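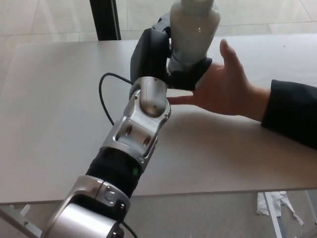

A bottle held above a gray tabletop

Rosemarie Bauerfeind came home to Fledstead on a Tuesday, 19 years after she'd left it to marry a man the papers wouldn't print the name of, and she came in a yellow raincoat. Her mother would have fainted at the yellow. Uwe Hagedorn, who had the news desk then and a bad knee besides, sent me down to the station with 30 in cash for lunch.
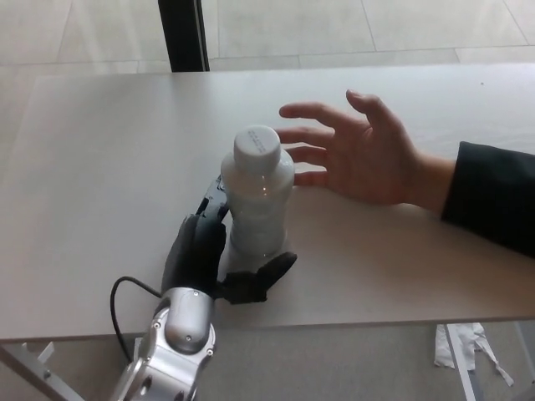
She ate two plates of dumplings and asked after everybody – the Oltmanns girls, the bakery, even the old priest, who had once preached against her for most of an hour. I'd brought 4 good questions and never got to one of them.

"Do they still hate me?" she asked, buttoning up the coat.

I said some did, and I walked her as far as the bridge.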